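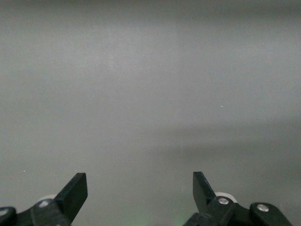 Fig. 1. Wrist camera view, fingers open over plain grey.

Build a Gripper Arm, Session 3: The Wrist Camera
Pitgate Shared Workshop, Monday group
Notes by Kirsty Cropper

Last time we got the fingers opening and closing from the keyboard. Now we give the arm an eye, and this is my favourite session of the whole course!

What should be in the view
Both finger tips need to show low down, one either side, with plenty of clear space over them. In Fig. 1 they come up from the bottom edge with a wide gap between. The silver screw heads on the brackets and links are handy too — they catch the light and make good fixed points when you check whether your camera has shifted.

Start with a plain background
It's tempting to go straight to picking things up (Yusri had a box of bottle tops ready before I'd got my coat off). Please do the blank view first. A grey surface looks dull to us, but look at how the tone changes: paler towards the top, with a soft dark band over to the right. Your program sees those changes as numbers, and a careless threshold will turn a shadow into an object. The two tiny white specks are worth a look as well. A speck that stays put while the arm moves is probably on the lens. One that slides across the view is on the surface.

Steps
Power off, then fit the camera bracket with 2 screws, finger tight.
Leave a loop of cable at the wrist and turn the joint by hand, both ways.
Power on, open the fingers fully and save a blank picture.
Nip up the screws and save another. Compare the two.
Set your first threshold at 200 and try it on the blank picture. Nothing should be picked out.
Close the fingers slowly and watch how much of the view they cover.

If the picture jumps when the fingers move, the cable is pulling. Wálter cured his with a longer loop and a bit of tape, and it has been lovely and steady ever since.

For next time
Read the Gravska servo sheet, pages 2 and 3, and bring something small and light with straight sides. We're going to pick it up!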